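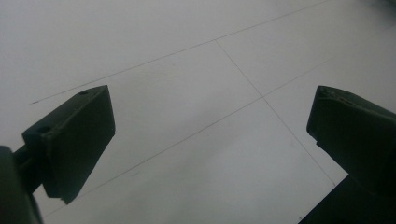 Burklow Classic Car Club
Minutes of the general meeting, 25th March

The meeting opened with 35 members present. The minutes of the previous meeting were read and approved with one correction: the carburetor clinic is for members only.

1. Spring drive
The route to Gonosholm was agreed. It is 120 miles round trip, with a lunch stop at the lake. The county has closed the river bridge to through traffic, so the return leg will use the old highway. Cars without working turn signals should run in the middle of the group. Drivers will meet at the Hinrichs lot with full tanks.

2. Hinrichs lot
Hinrichs will let us park there again on the same terms as last year. Members are asked to put cardboard under any car that drips. Trailers must be left along the back fence.

3. Summer show
Space on the field is limited to 40 cars. Prewar cars, convertibles and station wagons will each have a class. A motion to add a class for unrestored cars passed on a show of hands. A second motion, to allow replicas in the convertible class, failed. Entry forms go out with the next newsletter.
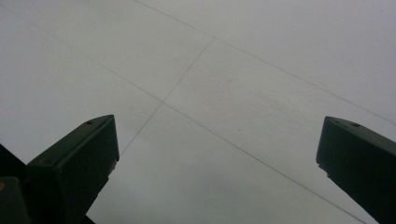 4. Parts order
The group order with Fasia closes at the end of March. Brake hoses, wheel cylinders and door weatherstrip are on the list so far. Anyone wanting whitewall tires should order separately and pay the freight.

5. Other business
The club's engine hoist is out on loan and will be back for the clinic. The tappet wrenches are still missing. Three members asked for a talk on six-volt wiring, to be arranged for the fall.

The meeting was adjourned and coffee was served.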